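## 4. Setting up your first Drimedell save

Welcome back! If you've followed section 3, Drimedell is installed on your phone or tablet and you've picked a language. Now for the fun bit — getting your first valley up and running, and making sure you never lose it.

You'll need 830 MB of free space for the first map pack, on top of the game itself. A decent connection helps, though everything after step 5 can be done offline.

### 4.1 Create a keeper profile

1. Open the game and tap **New Keeper** on the title screen.
2. Type a name of up to 12 characters. Spaces count, accents are fine.
3. Choose a starting region. Flemard is the gentle one, with wide rivers and plenty of timber. Ullix is rocky, windy and brilliant if you like a puzzle.
4. Tap **Download map** and wait for the bar to fill. The screen may dim while it works, but the download keeps going.
5. When the lantern lights up in the corner, tap it to enter your valley.

> **Note:** You can keep a save in each region at the same time, so don't agonise over step 3. Lots of us started in Flemard and hopped across later.

### 4.2 Turn on cloud saves

Please do this before you build anything you'd miss!

1. Tap the cog, then **Keeper**, then **Cloud saves**.
2. Sign in with your Ersoy account, or make one with an email address.
3. Slide **Save on exit** to on.
4. Go back to the valley, place one fence post, and close the game fully.
5. Open it again. A small cloud with a tick should appear beside your keeper name.

If the cloud has a line through it, your device was offline when you closed the game. Reconnect, open the cog menu and tap **Save now**.

> **Caution:** Playing the same save on two devices at once will give you a choice between the two versions, and the one you turn down is deleted for good. Close the game on your phone before picking up the tablet.

### 4.3 Get the controls feeling right

The default controls are good, but five minutes in this menu makes a huge difference, especially on smaller screens.

1. Open **Cog > Touch**.
2. Set **Drag speed**. It starts at 100. Try 80 on a tablet, or push it up to 145 on a small phone, where your thumb has less room to travel.
3. Turn on **Hold to place** if you keep dropping barns in the river (I did, for weeks).
4. Pick left-handed or right-handed layout. The build wheel swaps sides straight away, so you can test it with the menu still open.
5. Tap **Keep** to store your choices.

Controllers work too! Pair yours in the device settings first, then start the game. Both sticks can be swapped under **Cog > Pad**.

> **Note:** Touch settings belong to the device and aren't part of the cloud save. You'll set them once on each one you play on.

### 4.4 Your first harvest

1. Place a well anywhere on green ground.
2. Lay two barley plots touching it.
3. Tap the bell to call your helpers, and let the day run to dusk.
4. Collect the barley and carry it to the store.

The store opens the trade map, and that's when Drimedell really gets going. The September seeds are worth saving up for — they grow in poor soil and sell well in both regions.

Thanks to Selim Ateş for testing every step in this section on an old tablet and sending back such cheerful notes. Trading, bridges and the night market are all covered in section 5.

*Section last revised June 2021*
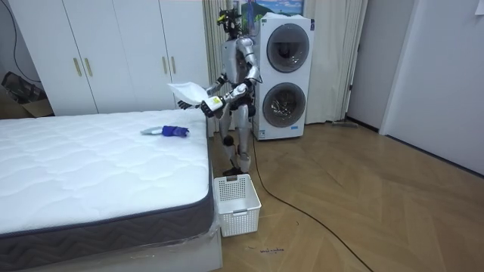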